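Look Up: The Workroom Ceiling Gets Its Due

Ask people what makes a good workroom and they'll start with the bench. Then the drawers, then the floor, then whatever clever thing they have done with a pegboard. I love all of that (I have written whole columns on pegboards!), but the rooms that have stayed with me longest are the ones where somebody thought hard about what goes overhead.

The Skekow workroom in Andcombe is one of those. It measures 833 square feet under a white corrugated ceiling, and the first thing you feel when you come in is how easy it is to see. Small things stay small and sharp. You can pick out a pink piece from a white one without carrying both to the window, and at four in the afternoon in winter that is a real pleasure.

The trick is in the layers. Two long linear fixtures run along the ceiling, one on each side of the air conditioner on the back wall, and they give the whole room its plain, even daylight. Lower down hang curved LED bars, much closer to the hands. Those do the fine work. The white ribs above catch whatever goes up and send a softer version of it back down, so the shadows under your fingers are pale instead of black.
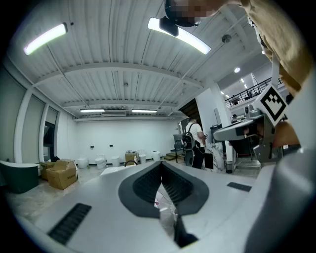
Lieselotte Seidel would start with the ceiling color every time. Paint it white before you buy a single lamp, she told me, and then sit under it for an evening, and you may find you need fewer lamps than you had on your list. She would also hang the low lights on something adjustable, and she was very firm about leaving the bottom of each one clear of a tall person's forehead.

I tried it at home in May, in a garage with a ceiling the color of weak tea. Two coats of flat white, one sore neck, and the place looked like it had gained a window. I had set aside $400 for the whole job and spent most of it on the lights, with a bit left over for a good stepladder – my old one wobbled on the third rung and I had been ignoring it for years.

A few things I learned along the way. Ribbed ceilings drink paint, and a roller with a deep nap gets into the grooves far better than a brush does. Cobwebs love the cross beams, so vacuum first. If you have a cooling unit high on the wall, run it before you settle where the hanging lights go, or you'll spend the summer watching them sway. And try the lamps on a temporary hook for a week. Mine moved three times before I was happy!

The bench is still a mess, by the way. At 70 inches long it ought to hold everything I own, and it does, in a heap. But I can see every last screw in that heap now, right down to the one I dropped in there last fall.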